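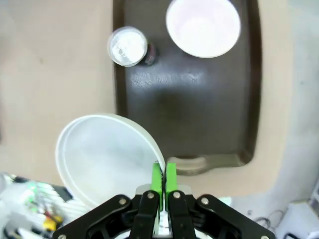
Questions our guests ask before they come

Arkine Guest House and Baths, Ernthorpe

Is the bath house included in the price of the room?
Yes, for every night you stay you can use the warm pool and the two saunas for one session. A session takes 2 hours. If you want a second session on the same day, please ask at the front desk, and we will say if there is free space.

Can I visit the baths if I do not sleep at the house?
Yes, from Monday to Thursday. On the other days we keep the baths for the guests of the house. Day visitors come in by the garden door on the side of Mateos Street, not by the main door. Many people walk past it the first time. It is painted dark green and has a small bell.

How do I book a massage?
Please write to Areti Drakos, who makes the plan for the treatment rooms. It is better to write one week before, and in October even earlier, as we are full with walking groups in this month. If you must cancel, tell us until noon of the day before and you pay nothing.

What is the Tritura treatment?
It is a body scrub with ground apricot stone and oil, and after it you rest under a blanket. It takes almost an hour. We do not recommend it if you have been in strong sun or if you shaved on the same day.

Do you have family rooms?
We have two, both on the ground floor. Children from 5 years can use the warm pool until 4 p.m. together with an adult. The saunas are only for adults.

Is it quiet at night?
The rooms to the garden are very quiet. The rooms to the street hear the first bus in the morning - light sleepers should ask for the garden side when they book.

How do I get to you from the station?
On foot it is 400 meters, a little uphill. Go out on the side of the post office, turn left, and continue until the small bridge. We are 200 meters after it. If you have heavy bags, call us and Szabolcs Barta will pick you up, but not later than 9 p.m.

What should I bring?
A swimsuit and slippers which do not slip. Towels and a robe are in your room. Day visitors can borrow a towel, but robes we have only for house guests.

Can I pay by card?
Yes, for the room and for the treatments. The garden cafe takes only cash at the moment.

Do you accept dogs?
Small dogs are welcome in the street side rooms. They cannot come to the bath house or to the breakfast room.

Last changed: Feb 16, 2019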